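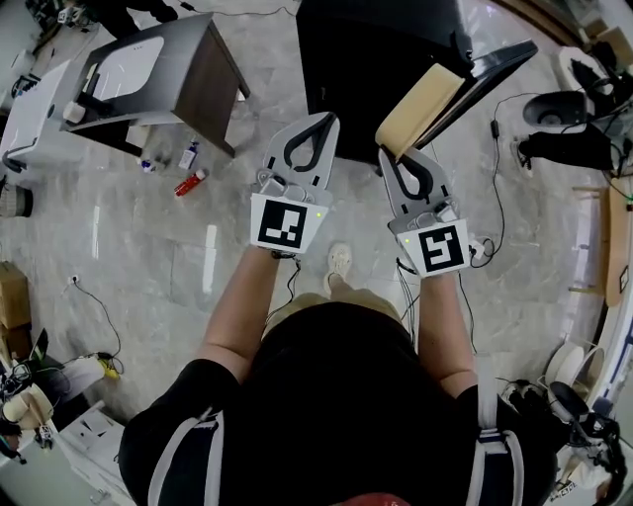

Why not just buy the arms and teach them by dragging them around, asked a commenter under my last post, and then added that handheld grippers looked like "extra steps with straps." I've been chewing on that all week, because it's a fair thing to ask and I gave a pretty lazy reply at the time (I think I wrote "it's more fun," which is true but doesn't help anybody).

So let me try again, with coffee this time.

When I started on Turodance - that's my name for the whole project, and no, I can't remember why it stuck - I did exactly what the commenter suggests. I had one arm on the bench, I held it by the wrist, and I pushed it through the motions of picking up a bottle and putting it down again. It works! But the arm is stiff in some directions and floppy in others, and after an evening of it my shoulder was complaining and every recording looked like somebody stirring cement. You end up teaching the robot how you wrestle a robot.

With a gripper in each hand you move the way you normally move. You reach, you squeeze, you let go, and if you want to do something down on the floor you just bend your knees. The straps are for the backpack, which carries the battery and the little computer so that I'm not tied to the desk. Each gripper has its own square marker on the body, and the two patterns are different so the software can tell left from right. I learned how much that matters back in June, when I printed the same pattern twice and spent a whole Sunday wondering why my left hand kept teleporting.

The finger pads took the longest by far. I went through 4 versions. The first ones were flat and hard and anything round shot out of them like a bar of soap. The curved ones that close into a loop have a bit of give, so they wrap around a bottle instead of pinching it. I printed them in black because that was the flexible filament I had left, a spool from Verbruggen that I'd been saving for phone cases.

Cables are still my least favorite part. The right gripper has more of them than the left and they hang down along my forearm, and if I turn my wrist too far they tug. I've tried clips and I've tried a sleeve (hot, itchy, gave up). Next I want to try a coiled cord from Unis, if I can find one long enough that doesn't cost more than the gripper it's plugged into.

As for numbers, since somebody always asks: the log had 1664 takes in it the last time I cleaned it up, down from 3949 before I threw out the bad ones. That sounds terrible, I know. A lot of those were from the teleporting days, and a lot more were 12 seconds of me looking for something I'd dropped. The sorting script is the old Stesell one, which I patched so it skips any take where a marker goes missing for too long.

So, to my commenter - yes, extra steps, and yes, straps. I'd still do it this way again. If you already have an arm and only want it to do one small job, drag it around and be happy, you'll be done by dinner. I want two arms working together on ordinary household stuff, and I haven't found a way to drag two of them at once without growing another pair of hands.

I'll put the pad files up once I've fixed the screw hole on the left one, which is a hair too tight and splits if you're impatient. Ask me how I know.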